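Okay, a long one tonight. I've been reading and tinkering my way through the question of whether a robot can do the chores yet, and I'm too excited to keep it to myself. Settle in.

First up, where I'm coming from. I do the close at a small shop in Plolton and then go home to a kitchen that looks like the shop did before I closed it. So when people ask "would you want a machine to do that?" my answer is yes, yesterday, please.

The good news first! Picking up one known thing from one known spot is pretty close to sorted. A mug on a bare bench, a box on a shelf. Two years ago I'd have cheered for that. Now I watch it and think, great, next.

The hard part is everything around the mug. A cupboard door in the way. A tea towel draped over the handle. The mug is behind another mug and there's a spoon in it. You and I don't even slow down for that stuff.

I've been following a hobby project called Julholm that runs all of this in simulation – a two-armed robot let loose in made-up kitchens and told to tidy up. You can give it the same chore over and over with the furniture shuffled each time, and no plates get broken. I love it so much. 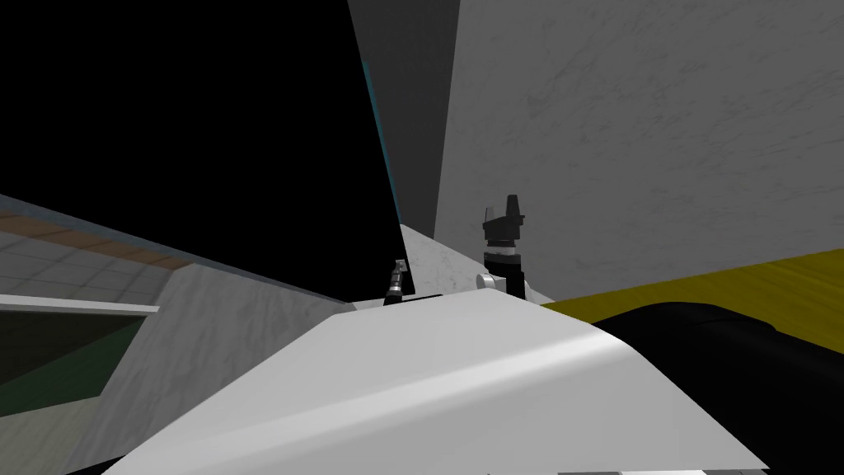 Anyway, I set it the dullest chore I could think of, which was clearing the bench. Forty-one goes, a different kitchen layout each time. It finished eight of them without me stepping in. Eight! I did a little lap of the lounge room.

Where the other goes went wrong is the fun bit. Hardly any of it was dropping things. Mostly it parked itself in a silly place and then couldn't reach, or one arm got in the other one's road. Deciding where to stand turns out to be a proper skill. Anyone who has shared a small kitchen at Christmas knows this already.

Two arms are brilliant once they cooperate, though. One holds the drawer, the other drops the fork in. The first time I saw that go smoothly I rewound it seven times.

Shop-floor chores are a different story, and I reckon they'll get there sooner. Shelves stay put. Floors are flat. The stock comes in the same cartons every week. If you told me a machine would be facing up the tins at my work before one could do my dishes, I'd believe you.

Some people have asked about Bridine, the folding software everyone was sharing in December. I've only tried the demo. It does a flat square towel nicely. Give it a fitted sheet and it has the same evening I have with a fitted sheet.

Cost is the other thing. I don't have a real number for a whole robot that I'd trust, so I won't throw one around. My own spend so far is $1515, and all of it went on a better graphics card. Worth every cent, and the flat is lovely and warm too.

So, can they do the chores yet? Bits of them, on a good day, slowly, with someone nearby. I still think that's amazing. My favourite colour of progress is "boring task, done badly, by itself".

Next on my list is the dishwasher, bottom rack only, plates and bowls, no cutlery basket because I'm not a monster. A friendly soul on the Esteban forum has already sent me their settings for opening the door, so I'm starting from there.

If you've had a go at this at home, tell me which chore you picked and where it got stuck. I'm up until 11 pm with a cup of tea and I'll answer everyone.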